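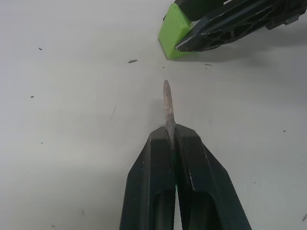 Visit to the Clilow Open Day

We went to the open day of the Clilow rope and sail works in April, my wife and I. The train from Pearce takes 16 minutes, and from the station one walks along the canal until the brick gate. Entrance was free, but for the tour you must take a ticket at the desk.

First we saw the long hall where the ropes are twisted. It is nearly 600 feet long and very cold, so please bring a warm jacket. The guide spoke quite fast and I did not understand every word about the tar. After this came the sail loft, which I liked the most. Two women were sewing an edge by hand and they let the children try the needle.

The lunch was soup and bread in the old Plunano store next door. There was a long line and we waited until 2 o'clock.

In the afternoon the Wurkex yard was also open, but we only had time for the small shop. I bought a ball of twine for my tomatoes.

Last train back: ask at the desk, the printed timetable was old.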